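May 31, 2020
by the Nollau Kitchen Sink

I have a confession. I own 20 candles and until this spring I'd burned maybe three of them, all the way down I mean, to the little metal disk. The rest sat on the bathroom shelf looking pretty and gathering dust, waiting for some special evening that never seemed to come around. Well, I've been home since March and every evening looks the same now, so out they came!

First up was a fig one from Hutitz that my sister gave me two birthdays ago. I'd been saving it because it smelled so good cold, green and a little milky, like snapping a leaf in half. Lit, it was a different animal. Much sweeter, almost jammy, and after an hour I had to open the kitchen window. I've since learned to burn it in the hallway with the doors open, and there it's lovely — you catch it when you walk past and then it's gone again.

The Vonar ones are the opposite. Barely anything in the jar, and then half an hour in, the whole living room smells like cedar and cold stone. They say 90 hours on the label and I'd believe it, the one I started in April is only halfway down and I've been lighting it most nights. I let it go until the wax has melted right out to the glass the first time, otherwise you get that sad tunnel down the middle and a wick drowning at the bottom. (I've ruined two good candles that way and I'm still cross about it.)
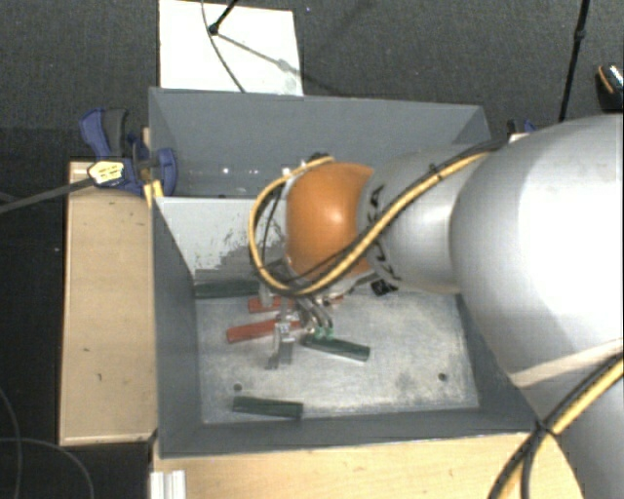
Then there's the beeswax. Jurić make plain tapers, no scent added, and I bought a box mostly for the dinner table. I don't like perfume around food and these just have that faint honey thing going on, which is gone by the time the soup is on the table. They do drip if there's a draft. My good tablecloth found that out, and yes, I've tried the brown paper and iron trick, and it got most of it.

I've also had a go at making my own, with a bag of soy wax and some old jam jars. My first one used 200 grams of wax and far too much lavender oil, and my husband asked if somebody had spilled fabric softener. The second had a wick so thin it kept putting itself out. The third is rosemary and orange and I'm quite proud of it, even if the top set all lumpy like a tiny moon. I pour them a bit cooler now and leave them alone overnight, and that's helped with the lumps.

What I'd like next is something that smells like tomato plants. You know when you brush against them in August and it stays on your hands? If you know a candle that gets close, leave me a comment, I've tried two and both smelled like ketchup.

The fig one is nearly finished, by the way. I've already washed out a jar for batch number four.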